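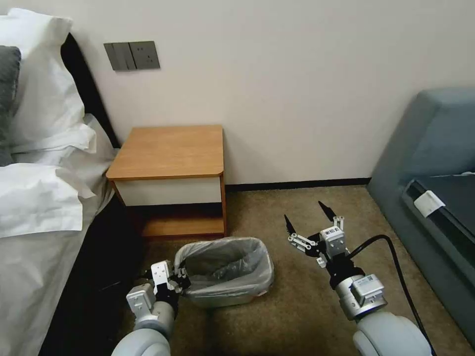

Week 6 – Buying the thing, and paying for everything around the thing

Last week we got as far as the quote. Most of you came back with one number from the vendor and built your whole plan on it, so today I want to pull that number apart. Keep your Fakolbridge worksheet next to you, we'll be filling in the second page as we go.

Quick recap of the case. Fakolbridge is a small hotel group (I made you read the brief, so I'll keep it short). They want two-armed robots to help housekeeping with the dull parts of a room turn: bins and liners, straightening bedding, that kind of job. Two vendors are in play, Jandeck and Morkham. Jandeck sells outright. Morkham leases, with service folded in. Your job is to write the equipment plan, and the robot itself is only one line of it.

Start with the task, please!

I say this every year and every year half the plans open with a catalog page. Take the trash bin. On paper it's "empty bin." In a guest room it's a light bin with a floppy plastic liner folded over the rim, standing on carpet, with a nightstand right behind it and a bed on one side. An arm has to come in low, get hold of the rim or the liner (which one? write it down), and keep the other arm out of the way or put it to work. Each of those details costs money somewhere. Reach down to floor level affects which base you buy. Thin plastic affects which fingertips you buy. Soft furniture close by affects how slowly you run, and slow running affects how many units you need.

So for each task on your list, write four lines: what gets touched, how low or high it is, what's next to it, and what happens if the grip slips. If you can't fill in a line, go and look at a room.

The lines people leave out

Fingertips and other wear parts. Budget these as a consumable, the same way you'd budget liners. In the worksheet I've set a replacement set at $500 and assumed 4 sets per robot per year. You can argue with my assumption, just show your math.

Cables. Anything that runs along the outside of a moving arm will rub on something sooner or later. Ask both vendors who replaces it, and whether one of your own people is allowed to.

Spares on the shelf. A spare gripper looks like money doing nothing until the first time a unit is down and the replacement is on order. Ashwin Reddy, who came in to talk to us in May, keeps one spare for every pair of robots. I think that's generous for a hotel, but I've been wrong before and he's the one who gets the phone calls.

Practice space. You need a furnished room taken out of service while the staff and the robots learn the job. That's lost revenue and it belongs in your plan. Use the room rate from the brief.

People's time. Somebody has to watch, reset and write up problems. Put hours on it. Fernandes has a decent chapter on this (the one with the awful diagrams) and I'd read it before section.

Lease or buy?

The Morkham lease runs 48 months. When you compare it with Jandeck, compare over the same 48 months, with wear parts, service and training on both sides. A lot of last year's plans put a full lease next to a bare purchase price and then announced that buying was cheaper. Well, sure – it would be!

Also check what happens at the end. Does the unit go back, and who pays the freight? Does the purchased one have any resale value at all? I'd put zero and be pleasantly surprised.

For next time

Finish page two of the worksheet and bring a one-page plan for a single floor. Drafts are due 5 November 2019. Tormod Lindqvist is reading the first batch and he will send back anything without units on the numbers, so label your columns.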